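Idstead Tenants and Homeowners Legal Group
Minutes of the meeting held 27 Mar 2023

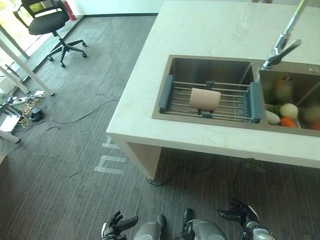
Minutes taken and posted by the group secretary

Present: 32 members, plus two guests from the Wistum branch. The chair opened at 7 p.m. and the previous minutes were approved with one spelling fix.

1. Talk on dog bite claims
Our speaker from the Oravec law office gave a wonderful hour on who pays when a dog bites a visitor, and the room was full of questions! The main point for renters was that a landlord is usually treated differently from the dog's owner, and that what the landlord knew about the dog can matter a great deal. Members were told to get the owner's name, write down what happened the same day and see a doctor even for a small bite – infections came up more than once. Deadlines for filing differ from state to state, so anyone with a live claim should ask early. Handouts are in the blue folder.

2. Small claims help evenings
These have been a joy to run. Eight members came to the last one, and two stayed on afterward to work through their paperwork together. Agreed to hold four more before September. The Wistum guests would love to send people along, and everyone was in favor.

3. Leaflet
The draft of "After an Injury: First Steps" was passed around and got a very warm reception. Changes wanted: bigger type, a shorter section on insurance adjusters, and a line saying the leaflet is general information and does not replace a lawyer's advice. Sunitar quoted for 3,000 copies. Motion to accept the quote once the changes are in – carried, one abstention.

4. Library table
The library has offered us a table on the second Saturday of each month. Great news, and gladly accepted. Sign-up sheet went around and the first two dates are filled.

5. Any other business
A member asked if the group could cover bicycle accidents next. Lots of interest. Secretary to write to Oravec and ask for a speaker.
Parking: please use the rear lot, the front spaces belong to the dentist.

Meeting closed at 8:50 p.m.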